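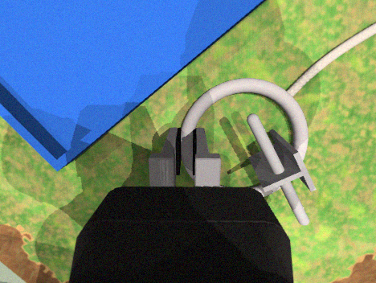

Vista da câmera do punho no simulador, com o anel entre os dedos da garra.

Passei boa parte das últimas semanas mexendo no código que decide onde a garra fecha, e como algumas pessoas me pediram detalhes depois do último post, vou anotar o que mudou. A tarefa continua a mesma: dois braços, uma mesa, uma bandeja azul e uma peça com um anel e uma haste comprida. O Renska, nosso planejador, recebe a pose da peça e devolve uma trajetória para cada braço.

O problema estava na pose. O módulo de percepção, que chamamos de Teoh, foi treinado com peças compactas e tratava tudo como um sólido cheio. Para um anel isso é ruim, pois o centro do objeto cai num lugar onde não há material nenhum. O planejador mandava a garra para o centro, os dedos fechavam no vazio e o controlador de força ficava esperando um contato que não vinha. Em agosto eu tinha contornado isso com um deslocamento fixo de 13 milímetros para o lado do tubo. Funcionava com a peça numa orientação e falhava em quase todas as outras.

A Meifang Jiang sugeriu parar de prever um ponto e prever uma curva. O Teoh agora ajusta um círculo à parte arredondada e um segmento de reta à haste, e o Renska escolhe um ponto de pega ao longo do círculo. Cada candidato recebe um custo com dois termos: a distância até a junção com a haste e a folga entre a garra e a bandeja. O segundo termo pesa mais do que eu esperava, porque o corpo da garra é largo e a borda da bandeja fica perto.

As sombras deram outro tipo de trabalho. O simulador projeta a sombra dos braços sobre o tapete verde e a segmentação confundia as bordas mais escuras com pedaços da haste, principalmente quando a sombra era fina e reta. Tentei aumentar a variação de luz no treinamento e melhorou pouco. O que resolveu foi usar a profundidade como filtro antes do ajuste da reta: se os pontos estão no plano do tapete, são descartados. A haste é fina, então o limiar precisa ser baixo, e com a peça encostada no tapete ainda perco uma parte dela.
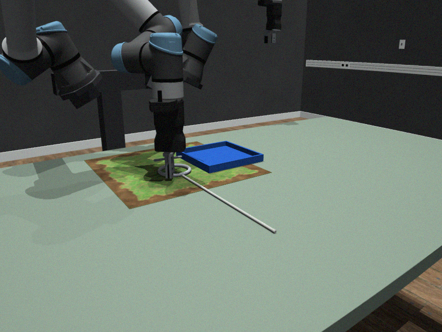

A célula completa no simulador: o primeiro braço sobre o anel, o segundo mais ao fundo.

O segundo braço ainda é o ponto fraco. O Renska planeja os dois em sequência, primeiro o que vai pegar e depois o outro, que precisa desviar do volume varrido pelo primeiro. Na prática o segundo fica alto e longe da mesa até o primeiro terminar. É seguro e é lento. A Dzifa Dogbe está escrevendo uma versão que planeja os dois juntos, com o tempo como mais uma dimensão, mas por enquanto a busca demora 15 segundos no meu computador e eu não consigo iterar assim.

Rodei 129 episódios com a versão nova e guardei os registros de todos. As falhas que sobraram se dividem em dois grupos. No primeiro, o ajuste do círculo sai inclinado quando a garra cobre metade do anel na imagem da câmera externa. No segundo, a pega é boa, mas a peça gira entre os dedos na subida, e a haste, que é comprida, acaba batendo na bandeja. Para o segundo grupo eu desconfio do atrito configurado nas almofadas dos dedos — o valor veio de um arquivo antigo do Filell e não achei quem o mediu.

Também mudei o formato dos registros. Antes cada processo gravava o próprio arquivo, com o próprio relógio, e alinhar a força com a imagem era um trabalho manual. Agora tudo passa pelo Drostammont, que carimba as mensagens na chegada. Ganhei um pequeno atraso no carimbo da câmera e deixei assim, porque ele é constante e dá para descontar depois.

A próxima coisa na lista é usar a câmera do punho para corrigir o círculo nos últimos centímetros da descida, quando a externa já não vê direito. O código de calibração está pronto, falta ligar no controlador. Se alguém já fez isso com uma peça fina e sem textura, me escreva, tenho dúvidas sobre a taxa de atualização.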